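June, evening

In at the shop by half past nine. Kettle on, then straight to the left arm, which had been on my mind since I went to bed. Kavinda had already been in and gone out again for bolts. He left me a note on the bench saying the homing was still wrong on joint four and that he had not touched it. Good. I would sooner start from where I left it.

Joint four homes, stops, reports that it is home, and is then off by the same amount every time. I spent most of yesterday blaming the cable. Today I took the cover off and found the grub screw on the motor side had never been done up properly. That was my doing, in April. I put a drop of threadlock on it, did it up, waited the time it says on the bottle and ran the homing again. Then I ran it twenty times more while I ate my toast. It came back the same each time. I wrote the new zero into the settings file: 1,544 counts, where the old one was 1,369. The old number is crossed out in the notebook and still readable in case I need it.

Kavinda came back with the wrong bolts. They were M5 and the frame wants M6 at the corners. He went out again, to Omell's this time, and came back with a bag of the right ones and a bacon roll. We took each corner of the frame up a quarter turn at a time until the square sat flat against both sides. The back left corner had been out by a couple of millimetres and I think that explains why the two arms never agreed on where the middle of the table was. We measured the diagonals twice. They match now.

After that we put the arms back on and did the calibration from scratch. It is dull work. One of us moves the arm to the mark, the other reads the numbers out and types them in. I read, he typed, then we swapped when my back started to go. Finished a bit before one.
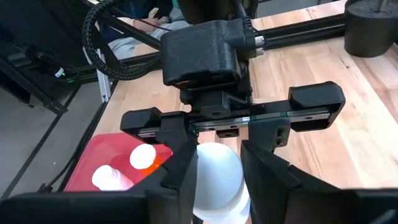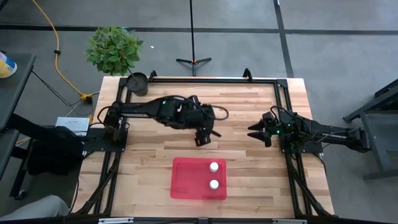

I have gone back and forth over finger pads all week. The first set, from the Plarnby file, was too narrow and anything round rolled out sideways. The second set was wide enough but I printed it in the stiff filament and it had no give at all. The third set is the wide shape with a thin layer of rubber glued on the inside face. I have a sheet of the rubber left, enough for two more pairs if I cut it carefully.

The force limit also needed looking at. It was on 595, which was a guess from when we first got the grippers to close, and it would squash a paper cup flat. I brought it down in steps over the afternoon and left it at 300. A paper cup comes up with a dent in it at that setting but keeps its shape. An egg is still too much to ask. Kavinda wants to try one. I said he could buy the eggs and he could clean up.

Lunch was late, sitting outside on the step. He talked about the place in Fendley that has a lathe going cheap. I have seen the photographs. It is too big for the door and neither of us has room at home. He has thought about taking the door frame out. I told him to measure the lathe first, then the door, then ring the landlord before doing anything with a saw.

In the afternoon we wrote the handover routine, or the start of it. The idea is that the left arm picks a thing up, brings it to the middle, and the right arm takes it. It sounds simple enough when I write it down. The trouble is the moment when both have hold of it, as each arm tries to keep to its own line and they pull against one another. We have it so that the left arm goes slack in one direction once the right one has closed. Chang's old code did it the other way about, with the right arm slack and the left one stiff. I tried both with a foam block. Ours dropped it less, but I did not do enough runs to be sure of that and I have put so in the notebook.

There was a fault at ten to four. The right arm stopped halfway through a move and sat there with an error about voltage. I checked the supply and it was fine at the terminals. I checked the plug at the arm end and it was in, but the crimp on one wire moved when I pulled at it. I cut it off and made a new one. No error in the hour after that. I do not much trust the other crimps in that batch, they were all made the same evening with the cheap tool, so I will go through them before we run anything for longer than a few minutes.

Swept up. Put the hex keys back in order and the 2.5 is missing again. Kavinda thinks it is in his car.

Home by seven, bus late. Beans and a baked potato. Hands still smell of threadlock after washing twice.

To do next: redo the crimps on both arms. Print the spare pads and glue the rubber. Ask at Omell's about shorter bolts for the base plates, the ones we have stick out underneath and I caught my knuckle on one. Back up the settings file before either of us changes anything else in it. Pay Kavinda for the bolts.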